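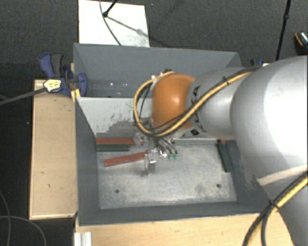
Arm over the bar bin, clamp on the back left corner

binwrangler79
So we're finally writing down cell rules at Lomley and I'm stuck on the fixture section. The bin is held to the wood with bar clamps. My draft says clamps get checked at the start of every shift and again after any contact stop. Too much? Not enough?

Lobo_tech
Start of shift is fine. I'd want a witness mark too, a paint pen line across the bin edge and the wood. Takes 4 seconds to look at.

quietservo
Gonna disagree with the whole idea. Clamps are for setup week. Anything that runs past that should be bolted, and I'd put that in the rules and skip the checking. Also, that cable loop over the orange cover bugs me more than the clamps do.

binwrangler79
We swap bins too often to bolt, sorry! What bugs you about the loop?

quietservo
It's wide. Have you jogged the wrist to both limits at slow speed and watched it? Our rule at Wustov is every joint, both ends, any time somebody touches a tie.

Lobo_tech
Eh, I'd take a wide loop over a tight one any day. Tight ones are how we killed a connector back in May. But yeah, do the slow jog. And trim the tie down by the tabletop, the tail's sticking out.

binwrangler79
Okay, tie tail goes in (I walked past it all week, oops). For the jog, what do you two call slow? I had 200 mm/s in the draft.

quietservo
35. You want time to hit stop.

Lobo_tech
35 will take you all morning lol. I do 79 with a hand on the pendant. Put a number in, though, "slow" means something different to everyone on my shift.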